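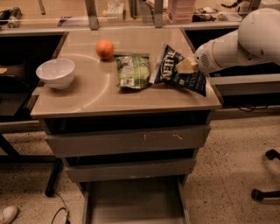 Birno opens its drawer recordings -- 10th April

Hi all! We're Birno, a small outfit in Plaltby, and I get to tell you that Lilus, our collection of robot examples, now covers putting groceries in drawers.

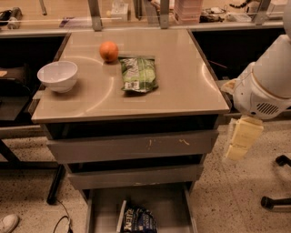 Navy chip bag in the bottom drawer, gripper beside the cabinet.

Each example is one chore, done by the arm and recorded, so the learning system has something to copy. We've kept more than 40 so far, and I've sat through every one (happily!).

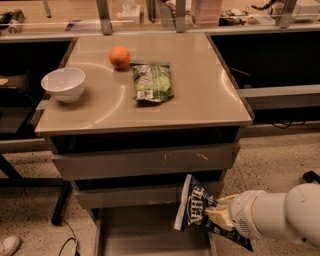 What's in the release 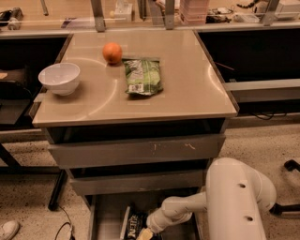 Page last changed: 10.04, 4:15 pm

You get the head camera view plus a plain-English label for each example. Our partners at Maldonado are checking the labels now -- they've already fixed 11 of mine, and I've apologised for my spelling. Want to try the recordings in your own program? Write to the Lilus desk at Birno and we'll send you the forms.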